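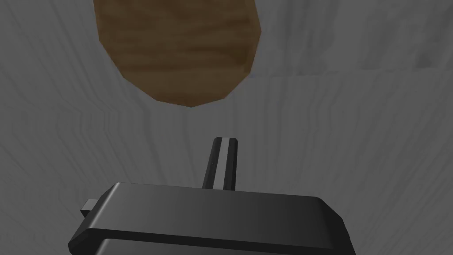

Where can residents of Rollow take old timber and broken furniture now that the Tronwood yard is closed? For the moment everything goes to the council depot on Swanepoel Road, which takes household timber until 5 p.m. on working days.

The Tronwood yard stopped receiving wood at the end of January, after 21 years at the same address behind the railway line. The company informed its customers by a letter and by a notice on the gate, but many people learned of it only when they arrived with a loaded trailer. In the first weeks the council received over 30 phone calls on the matter, and several piles of fence palings were left on the grass beside the closed gate. The council has removed them at its own cost.

Tronwood bought used timber from demolition jobs and also accepted small loads from households without payment. The better boards were cleaned of nails and sold again, mostly to people who were building sheds, chook pens and garden beds. What could not be sold was chipped for mulch. The owner of the company, Hendrik Dewulf, said the decision was made when the lease of the land came to its end and the new rent was offered.

"We looked at the numbers for a long time and we could not make them work," Mr Dewulf said. "The selling of boards was still going well. It was the chipping that was costing us, with the fuel and the repairs on the machine."

He has kept the saw bench and part of the stock, and he would like to open again in a smaller shed if one can be found inside the shire. He did not want to say when this could happen. Customers who have paid for an order of boards and have not collected it should phone the old number, which is still answered in the mornings.

At the Swanepoel Road depot the conditions are different from those people were used to. Untreated timber is accepted free of charge up to one trailer load per household each month. Treated pine, painted boards and chipboard must be kept separate, and for these there is a charge of $30 per trailer. Furniture is accepted whole, but cushions and glass have to be taken off before arrival. Tradespeople cannot use the free service and should weigh in at the main gate, where the rate is $85 per tonne.

Palesa Mokgethi, who is responsible for waste services at the council, said that the depot was not planned for so much wood. The timber bay was filled twice during the first month and had to be closed for one afternoon – a sign has since been put at the turn-off so that drivers know before they join the queue.

"We ask people to have a little patience and to sort the load at home," Ms Mokgethi said. "When it arrives mixed, our staff must treat all of it as treated timber, and then the resident has to pay for all of it."

The council is now discussing with Vonda, a mulch producer from the neighbouring shire, whether the untreated wood can be collected from the depot every two weeks. Under this proposal Vonda would bring its own chipper and the council would receive a part of the mulch for its parks. The trial would run for five months. A report is expected at the next ordinary meeting of the council, and the price of the service has not been made public.

Not everybody is satisfied with this plan. Some regular customers of the old yard have written to the council that good hardwood should not be chipped when it could be used again, and they have asked for a corner of the depot where boards can be put aside and taken by others. Ms Mokgethi said the idea was being studied. The main difficulty is the insurance, as visitors at present are not allowed to walk in the unloading area.

The Swanepoel Road site also has the tip shop, which sells tables, chairs and shelves in usable condition. It will take solid wood furniture directly from the owners if they ask at the counter before unloading. The shop does not take beds or anything with signs of borer.

Residents without a trailer can book one kerbside collection per year, and bundles of timber are allowed in it if they are tied and no longer than 1.5 metres. Bookings are made by phone or at the front desk of the council office in Rollow. The waiting time is currently three weeks.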